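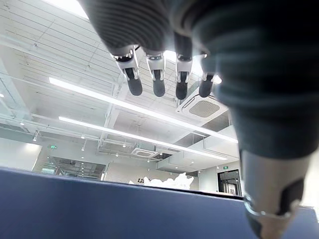 Gadel says the dealer quoted 344 a month in January and the same car is now 41 a month dearer. Has anyone else had this?

Posted by Zoltau
I'm in the same spot. My lease ends in June and I can buy the car or hand it back. Is it worth buying while used prices are high?

Nevska
Check the buyout figure in your contract first. It was fixed at the start, so the dealer can't raise it, though mine added a 200 admin fee — ask for that in writing. Then get two trade-in offers. Mine came in 666 over the buyout, so I bought it.

Bhutto
just hand it back, less hassle. Watch the mileage charge though

Gadel
Depends on the tyres as well. I had to pay for two.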